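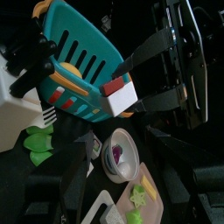 One of last year's group asked whether a pretend shop really needs a till. It doesn't! Children will pay with leaves if you let them. Start with the basket and the shopping, and let the talk grow — who is buying, who is selling, what's for tea.

Stock it with food they know from home. A banana, a milk jug and a red sauce bottle will give you

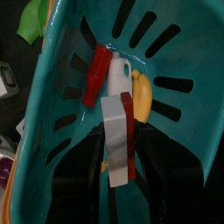 plenty of words to play with: pour, peel, squeeze, heavy, empty. Try a list of 7 things and see who wants to read it out.

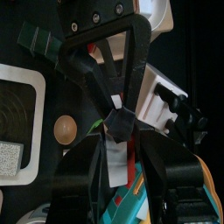
Marian Hulse
Course tutor, Rollinby Early Years

For November, bring one shop game of your own. I love this session, so be bold!

Comments (2)

Can we use real packets too?

Mine turned the shop into a café within minutes — loudest morning all term and I'd do it again.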